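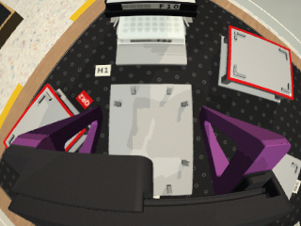

Fig. 1. Small pegs on a pale gray plate, computer rendering. Note the thin, soft shadows running down and to the left from the pegs on the right side.

Borthorpe Evening School
Drawing from Observation
Handout 11: Cast shadows, and how to stop being afraid of them

Welcome back, everyone. I said at the end of last session that we would spend this one on shadows, and I could hear a few of you groan, which I understand completely, having groaned at the same point in my own training. Most people in this course have gotten quite comfortable with outlines by now, and a good many of you are doing lovely things with proportion (the pears were a joy to look through!). Shadows feel like starting over. They aren't, really, and if you keep these notes beside you while you work I think you'll find that most of the difficulty comes from drawing them too soon and too dark.

Two words to keep apart

We use the word "shadow" for two different things, and it helps to have a name for each. The form shadow is the darker side of the object itself, the part turned away from the light. The cast shadow is the shape the object throws onto something else: the table, the wall, the apple next door. Form shadows on round things tend to fade in gently. Cast shadows have a shape of their own with a beginning and an end, and you can draw that shape just as you would draw a cup or a shoe.

When I look through homework, the commonest trouble I see is the two running together into one gray smear at the bottom of the object. If you squint you will nearly always find some small difference between them. Quite often there's a little strip of reflected light along the bottom of the form shadow, where the tabletop is bouncing light back up. Leave that strip a touch lighter and the whole thing sits down on the table for you.

Where does the shadow go?

For a simple upright thing like a pencil stub or a candle, you need two pieces of information. The first is the direction of the light as seen from directly overhead, and that tells you which way the shadow runs along the table. The second is the height of the light, and that tells you how far the shadow runs before it stops. A high lamp gives a short shadow and a low lamp gives a long one, as anybody knows who has walked home on an August evening with a giant stretched out on the sidewalk in front of them.

To construct it on paper, mark the spot on the table directly under the lamp. I'll call this the foot of the lamp. Draw a faint line from the foot of the lamp through the base of your object and carry it on past. Now draw a second faint line from the bulb itself through the top of the object, and carry that one on too. Where the two lines meet is the tip of the shadow. Do this with a hard pencil and a light hand, as you'll want to rub it out afterward.

If you have several objects and one lamp close by, their shadows will fan out, each one pointing away from the foot of the lamp. If your light is the sun, it's so far away that the shadows on level ground run parallel to one another for all practical purposes. (In perspective those parallel lines will still seem to draw together as they go back. We'll get to that in the spring, and I promise it is less dreadful than it sounds.) Students very often draw lamp shadows as if they were sun shadows, all marching off in the same direction like a row of fence posts, and then can't work out what is bothering them about the picture.

Hard edges and soft edges

A small light, such as a bare bulb across the room, gives a crisp edge. A big light, such as a north window or a lamp with a large paper shade, gives a soft one. With a big light you get two zones: a darker middle where the source is completely hidden, and a paler border where only part of it is hidden. The old textbooks say umbra and penumbra, and you are welcome to use those words, but "core" and "fringe" will do perfectly well in class.

A shadow also changes along its length. Where it touches the object it is usually sharper and darker, and as it travels away the edge loosens and the tone lifts. If you learn only one thing from this handout I would like it to be that! Start at the base with a firmer line, then let the pencil relax as you go out – I sometimes breathe out while I do it, silly as it looks.

Surfaces make a difference

On plain matte paper a cast shadow is easy to read. On something shiny you may have reflections mixed in with it, and a reflection doesn't follow the same rules, because it changes when you move your head and the cast shadow stays where it is. Try leaning left and right before you draw. On a very dark cloth the shadow may be so faint that there's hardly anything to put down, and in that case please don't invent one. A shadow falling over a fold or up a step has to bend with it, so draw the surface first and lay the shadow over it afterward.

Practice for next time

1. Stand three small upright things on a sheet of white paper. Place one lamp to the side. Trace the cast shadows directly on the sheet, then move the lamp higher and trace them again in another color.

2. Draw the same group from observation, using the foot-of-the-lamp construction. Allow yourself 80 minutes, with a break for tea.

3. Hang a piece of tracing paper a safe distance in front of the lamp, never touching the bulb, and make 16 quick thumbnail sketches of one shadow edge as you shift the object nearer and farther. Matchbox size is plenty.

Materials

Pencils in 2H, HB and 4B, a kneaded eraser, and any smooth drawing paper. I'll have a few spare pads on the side table for anyone who runs short. Please bring your own small object, nothing taller than a coffee mug, and a clip lamp with an extension cord if you own one.

Handout revised Apr 13, 2019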